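Section 3: Kitchen Chores With Your Plisen Two-Arm Kit

Can it do the dishes yet? Not all of them, and not fast. But we've watched a lot of kitchen work on this kit, and some small jobs are close enough to be a real pleasure to set up. Moving food from a steamer to a plate is our favorite (soft food, a round lid, handles on both sides of the pot!), so we use it for your first full run.

Before you start

You will need a table, a countertop steamer with a lift-off lid, a large plate and four steamed buns. Have the Reneck control software open on a laptop where you can read it from your standing spot. Finish the hand check in Section 2 first.

CAUTION: Steam burns. Do your first runs with the steamer switched off and the food at room temperature. Keep your own hands off the table while the arms are powered.

Setting up the table

1. Put the steamer in the middle of the table with its controls facing front.
2. Run the power cord behind the pot. A cord in front of the pot will catch a finger sooner or later.
3. Place the empty plate to the right of the steamer.
4. Set the buns in the basket with a gap between them. Buns that touch tend to stick and come up in pairs.
5. Leave room on the left for the lid to lie flat, handle up.

Running the chore

6. Load the Gounder task file named BUNS and select Slow.
7. Send both arms to the ready pose. Hands should be open.
8. Press Start. The left arm handles the lid and the right arm handles the food.
9. Stay within reach of the stop button for the whole run.
10. When the task ends, press Home and wait for both arms to settle before you clear the plate.

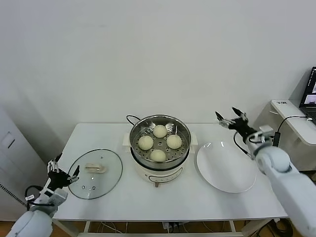 Figure 3-1. Table layout with the lid off and four buns in the basket.

NOTE: A glass lid is harder than a metal one, as clear glass can confuse the camera. If the hand misses, try a plain, dark mat under the lid.

What to expect

In our own trials we ran this chore 182 times on Slow, and 142 runs ended with every bun on the plate. Most of the misses were squashed or dropped buns, and lids came second. A person is still quicker by a mile. Even so, watching a hand close on something that soft and set it down whole is great fun, and the grip settings you learn here carry over to rolls, peaches and sponges.

Not ready yet: pouring hot water, wiping out the basket, and anything with a knife. Leave those jobs to people for now.

If the software shows code 1735, the grip force is set too high for soft food. Lower it one step and go back to step 7.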